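Donilness Pilgrim House: guest wing checklist, with comments

Walked through before the March groups arrive. Most of this is good news, I'm glad to say, and the few grumbles are small ones.

Smoke alarms, upper hall: OK. All 7 sounded when tested, and loudly too (apologies to anyone who was at prayer!).

Fire doors: one to fix. The door by the chapel stairs still sticks in humid weather, and our older travellers shouldn't have to put a shoulder to it.

Extinguishers: OK. Tags are current, though the one near the kitchen has wandered behind the coat rack again. Please move it back.

Beds and bunks: OK. 27 made up, rails tight. Room 20 has a wobbly ladder, so keep the top bunk closed until it's repaired.

Footpath to the Bremska shrine: needs salt and a second handrail. It's a lovely walk, but that last bend is steep for anyone carrying a bag.

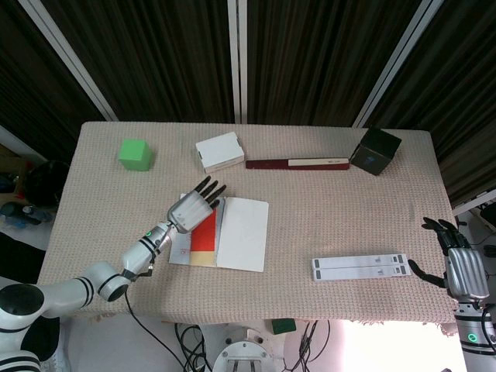
Donilness, January 2, 2021

First aid kit: restock. We're short on blister plasters, and pilgrims do go through them.

Guest book and emergency contacts: OK, but please ask every group leader to write down a cell number, even the regulars whose faces we all know.

Coach bay: OK. The Amrani coach fits with room to turn, and the painted lines have held their colour nicely.

Next check: before the first March arrival, starting with that sticky door.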